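Forum Greifen und Lernen
Unterforum: Datensammlung mit Handgreifern
Thema: Zwei Personen gleichzeitig im Raum aufnehmen, ja oder nein?

kabelbinder_ost
Beiträge: 30

Guten Tag zusammen,
ich sammle mit Handgreifern Demonstrationen für eine Greifaufgabe (Becher nehmen, umdrehen, abstellen). Entschuldigen Sie bitte, wenn mein Deutsch manchmal etwas steif ist. Bis Februar habe ich immer allein aufgenommen. Jetzt haben wir mehr Leute, aber nur einen Raum, und ich möchte wissen, ob es schadet, wenn im Kamerabild eine zweite Person mit ihrem eigenen Greifer zu sehen ist. In der Anleitung von Orkunance steht nur, man soll „eine ruhige Umgebung“ wählen. Was bedeutet ruhig?

Fladley
Moderator

Hallo und willkommen. Ich würde es vermeiden. Bei uns hat das Modell gelernt, auf den fremden Greifer zu achten. Wir hatten eine Serie, in der fast immer rechts ein Kollege stand, und später fuhr der Arm zögerlich, wenn rechts niemand war. Das ist kein Beweis, aber seitdem nehmen wir einzeln auf.

nachtschicht_b

Ich muss widersprechen. Wenn immer dieselbe Person an derselben Stelle steht, ist das ein Problem der Verteilung und kein Problem der Person. Wir lassen absichtlich Leute durch den Raum gehen. Das Modell soll später auch in einem Raum arbeiten, in dem Menschen sind. Hier ein Bild aus der Kamera am Greifer, damit man sieht, wovon ich spreche. Den ganzen Bericht dazu habe ich im Blog von Cledimley gefunden, ich kopiere den Anfang hierher.

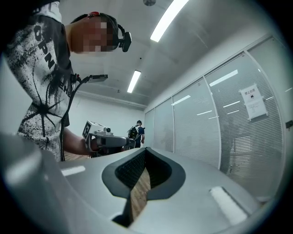 Lesezeit: 3 Minuten

„Mehrere Sammler, ein Raum. Wenn zwei Handgreifer gleichzeitig laufen, sieht die Weitwinkelkamera des einen oft den Marker des anderen. Für die Lokalisierung ist dies unkritisch, solange die Marker verschiedene Nummern tragen. Kritisch wird es bei doppelten Nummern, denn dann springt die Pose für einzelne Bilder. Wir empfehlen, vor jeder Sitzung alle Marker zu prüfen und die Liste neben der Tür aufzuhängen.“

Man erkennt auf dem Bild gut den weißen Würfel mit dem schwarz-weißen Marker auf dem anderen Greifer. So nah ist das bei uns auch oft.

kabelbinder_ost

Vielen Dank, das hilft mir sehr. Die Sache mit den doppelten Nummern habe ich nicht gewusst. Ich habe sofort nachgesehen: Zwei von unseren Würfeln tragen wirklich die Nummer 11. Das erklärt vielleicht die Sprünge, die ich bisher der Beleuchtung zugeschrieben habe.

Eine Frage zum Bild: Die Glaswand auf der rechten Seite spiegelt die Deckenlampen ziemlich stark. Stört das nicht? Wir haben auch solche Scheiben.

nachtschicht_b

Bei uns nur, wenn man sich schnell dreht. Die Spiegelungen wandern dann anders als der Raum, und die Merkmalsverfolgung nimmt sie manchmal für feste Punkte. Jalousien hinter dem Glas helfen wenig, denn die Lamellen sehen alle gleich aus. Ich drehe mich am Anfang der Aufnahme langsam einmal hin und her, damit die Karte genug vom restlichen Raum bekommt.

Fladley
Moderator

Zu den Jalousien: einverstanden. Zu den Personen bleibe ich bei meiner Meinung. Es ist ein Unterschied, ob jemand weit hinten steht oder ob ein Unterarm mit Greifer direkt vor dem eigenen Greifer ins Bild kommt. Das Erste lasse ich gelten, das Zweite würde ich beim Durchsehen löschen. Die Hand des anderen ist für das Modell ein möglicher Gegenstand.

dimitrov_lab

Ich lese schon lange mit und schreibe selten. Im Projekt Dimitrov haben wir es verglichen, allerdings klein: 30 Demonstrationen allein und 30 mit einer zweiten Person im Raum, gleiche Aufgabe, gleicher Tisch. Die zweite Serie war beim Test im leeren Raum etwas schlechter und beim Test mit Zuschauern deutlich besser. Man muss also zuerst entscheiden, wo der Roboter später stehen soll.

nachtschicht_b

Genau das meine ich.

Fladley
Moderator

Bei so wenigen Demonstrationen würde ich das Wort „deutlich“ nicht benutzen. Haben Sie mit mehreren Startwerten trainiert?

dimitrov_lab

Nein, nur mit einem. Der Einwand ist berechtigt. Ich kann es wiederholen, aber nicht vor dem Ende des Monats, weil die Rechner belegt sind.

kabelbinder_ost

Ich habe die zwei doppelten Würfel neu beklebt und gestern eine kurze Probe gemacht. Die Pose springt nicht mehr. Wir werden zu zweit aufnehmen, aber mit Abstand, und nach jedem Durchgang die Plätze wechseln. Aufnahmen, in denen ein fremder Arm vor den Greifer kommt, markiere ich zuerst nur und lösche sie noch nicht. Wenn dimitrov_lab neue Ergebnisse hat, würde ich mich freuen, sie hier zu lesen.

Fladley
Moderator

Markieren statt löschen ist vernünftig. Bitte schreiben Sie auch den Platz der zweiten Person in die Metadaten, sonst kann man es später nicht mehr trennen. Das Thema lasse ich offen.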